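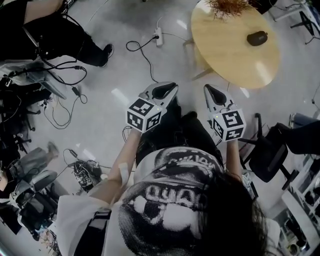
Stonus Shared Room Records: Furniture and Surfaces

This data card covers the furniture and surface records kept for the shared office rooms under the Stonus programme. It sets out what the records contain, how entries are worded and where the information should be used with care. Tables are entered by the shape of the top, the colour and general material, and the objects standing on them. A round table in light wood with dried orange-brown plant material at its edge is therefore entered as "table, round, light wood", with the plant material listed as a separate item. Floors are entered by colour and finish, for instance "pale grey, glossy".

Contents

The present release holds 50 entries, drawn from 4 rooms. Each entry has 6 fields:

room
item
shape
colour and material
objects resting on the item
remarks

Rooms are known by the names used on the door plates. Skudesent and Skiker are the larger rooms. Maeng has its own kitchen corner, which is recorded with the room. The fourth room has no name and appears as "north room".

Wording of entries

Everyday words are preferred to trade names. Where the material of an item cannot be settled by looking at it, the entry gives the nearest general word and the remarks field says "not confirmed". Small objects of uncertain use are entered by size, colour and outline only. Cables are noted in the remarks for the nearest piece of furniture. They do not receive entries of their own.

Dried plants and flowers are entered under "objects" together with any container. Living plants are kept in a separate list held by the building office and are outside the scope of this card.

Known limits

Reflections on polished floors and bright table tops may alter the apparent colour. Users comparing shades between rooms should treat the colour field as a guide. Furniture is moved between Skudesent and Skiker during the working day, and an entry gives the room in which the item stood when it was recorded. Chairs in Maeng were entered as a group in the first release and have been entered singly from November onwards.

Corrections

Corrections should be sent to the Stonus records desk, quoting the room name and the item as entered. Accepted changes appear in the next release, and the earlier wording is kept in the remarks field.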